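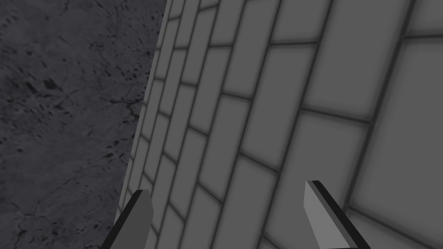
How to Read a Slot Paytable in Free Play Mode

A paytable lists what a slot can pay and under which conditions. It does not tell you how often those conditions occur. This page covers reading the table, converting its values to coins, and checking your reading in the demo version before any real stake is placed. The game used throughout is Kemgate, a five-reel video slot from Ludetti. Menus differ between studios, but the terms are mostly shared.

What you need

A browser with the demo version loaded. No account is required for free play on most sites.
Something to write on, or a blank spreadsheet.
Enough time for a run of 148 spins. Turn turbo mode off.

Step 1. Open the full rules

The button marked "i" opens the short paytable. In Kemgate this is only the first page. Use the arrow at the lower right to move through the rest, and continue until the line diagrams appear. The rules for ties, voided rounds and maximum wins are in the text after the diagrams, in smaller type. Read that text once all the way through.

Step 2. Find the unit

Paytable values are shown either as multipliers or as coin amounts at the current bet. Change the bet size while the paytable is open. If the values change, they are coin amounts. If they stay the same, they are multipliers, and you need to know what they multiply.

There are two common cases:

Line bet. The value is multiplied by the stake on a single line.
Total bet. The value is multiplied by the full cost of the spin.

Kemgate uses the line bet for ordinary symbols and the total bet for scatters. The game has 38 fixed lines. At one coin per line, a spin costs 38 coins. A line symbol listed at 5 therefore pays 5 coins, a net loss of 33 if nothing else lands. A scatter listed at 2 pays 76 coins. The smaller number is the larger win, and this is the most common misreading of tables of this type.

Step 3. Check the direction of pay

Most line games pay from the leftmost reel to the right, on adjacent reels. Some pay both ways. Look for the words "left to right" in the rules, and check whether scatters are excluded from that condition. They usually are. Where a game pays both ways, five of a kind is normally paid once only.

Step 4. Map the paired features

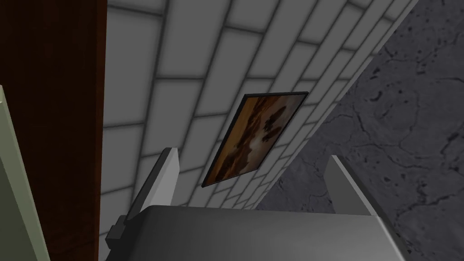
Paired reels are the part of the Kemgate table that takes the longest to read. When the gate feature starts, reels one and five take the same symbol stack and hold it while the three center reels spin again. The outer reels act as a mirrored set — the same arrangement as the two gray fingers of the gripper shown with this step, where the right plate repeats the left one on the opposite side of the palm. Because pays run left to right, the stack on reel five adds nothing unless the matching symbol also lands on reels two, three and four. A wild counts as a match on the center reels. It does not appear on the outer ones.

Write down three items for each feature of this kind: which reels are held, how many respins follow, and whether wins are paid after each respin or only after the last. In Kemgate the answers are reels one and five, two respins, and after the last.

Step 5. Run the test

Set the demo to one coin per line and note the starting balance. Play 148 spins at the same bet. At 38 coins each, the total staked is 5,624 coins. Respins and free spins are not charged, so do not include them in the count.

For every win, record the symbol, the number of matching reels and the amount paid. Compare the amount with your own figure from Step 2. Where they disagree, open the history panel and look for a second winning line in the same round. The balance display adds line wins together — the history panel lists them separately.

A sample of this size is enough to confirm that you have read the table correctly. It is far too small to estimate the return to player. Take that value from the rules text, and check that the real-money version lists the same one. Some titles are supplied in more than one setting, and a site may run the demo at a different setting.

Other tables

Stergiou, also from Ludetti, has no lines. It pays on adjacent reels in any position, so every value refers to the total bet and Step 3 is the only check on direction. Flemetti uses cluster pays. Its table lists group sizes in place of reel counts, and diagonal contact does not join a group. The unit check in Step 2 applies to both games without change.

If a paytable will not open on a phone, rotate the screen to landscape and reload. On older devices the arrow to the later pages is hidden behind the balance bar in portrait view.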